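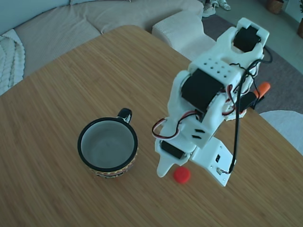 Light timber top, straight grain, rounded corner.

Gollia Table Oil: Frequently Asked Questions

What surfaces is Gollia Table Oil suitable for?
Bare or previously oiled solid timber, laminated bamboo and timber veneer, indoors only. It will not bond to polyurethane, lacquer or melamine. If water beads on a top that has had no attention for several years, it probably carries a film finish, which must be removed before oiling.

How do I find out whether my table has a film finish?
Pick a spot on the underside and rub it with a cotton rag dampened with methylated spirits. Shellac and some lacquers will soften and colour the rag. Polyurethane will not react, so follow up by scraping the same spot lightly with a blade held upright. Clear shavings or flakes indicate a film. Fine wood dust indicates bare or oiled timber.

How much will I need?
One 800 mL tin covers two coats on most six-seat dining tables. Bamboo takes less than open-pored timber such as oak. End grain takes considerably more and should be coated first.

What grit should I finish at?
Sand to 180 for dining tables and 240 for desks. Going finer closes the surface and reduces the amount of oil absorbed, and the result is patchy on bamboo. Sand with the grain. Vacuum, then wipe with a dry microfibre cloth. Tack cloths leave a residue and should not be used.

How is it applied?
Stir the tin, do not shake it. Spread a thin coat with a white pad, leave it for ten minutes, then remove everything that has not soaked in. The surface should feel dry to the palm after buffing. Any oil left standing will cure as a sticky patch.

How long between coats?
Allow 16 hours at normal room temperature. In a cold garage or during a humid spell, allow a full day. A light pass with a grey pad between coats is optional.

When can the table be used?
Light use is acceptable the day after the last coat. Keep liquids, hot dishes and rubber-backed placemats off it for a week.

Will hot drinks leave a ring?
They can during the first week. After full cure, the finish resists hot cups for ordinary periods, but it is softer than a two-pack coating and a ring may appear if a wet base is left overnight. Pale rings are usually moisture in the finish and can be treated locally with a small amount of oil on a grey pad. Dark rings are in the timber and need sanding.
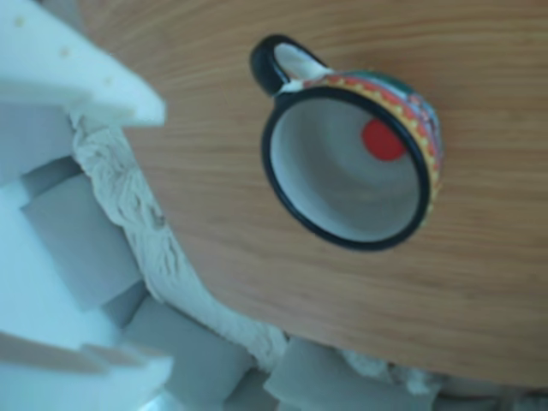
One customer wrote to us that the local method left a shiny spot on her desk that was more obvious than the ring had been. She had buffed only the repaired area. We suggested going over the full width of the board with a nearly dry pad, and she reported that the sheen evened out after a second pass.

What is the difference between Gollia 319 and Gollia 827?
319 is the clear grade. It warms the colour of pale timbers slightly. 827 contains a small amount of white pigment to offset that warming, and is the usual choice for ash, maple and natural bamboo. The two can be mixed in any proportion, but mix enough for the whole job. Do not use 827 on dark timbers, as the pigment lodges in the pores.

Can I apply it over Standton or Divard oils?
Over Standton, yes, once the old coat has cured and been cleaned. Divard contains a wax that interferes with adhesion, so sand back to bare timber.

How do I clean an oiled table?
Use a damp cloth and a little pH-neutral soap, then dry the surface. Avoid vinegar, bleach, spray-on polish and melamine sponges.

Are the rags a fire risk?
Yes. Rags and pads wet with oil can self-heat and ignite. Lay them flat outdoors on concrete until stiff, or soak them in water and seal them in a metal container before disposal.

Where is it sold?
Through the Teoh trade counter and by mail order. The counter is closed on Tuesday. Tins cannot be sent by air.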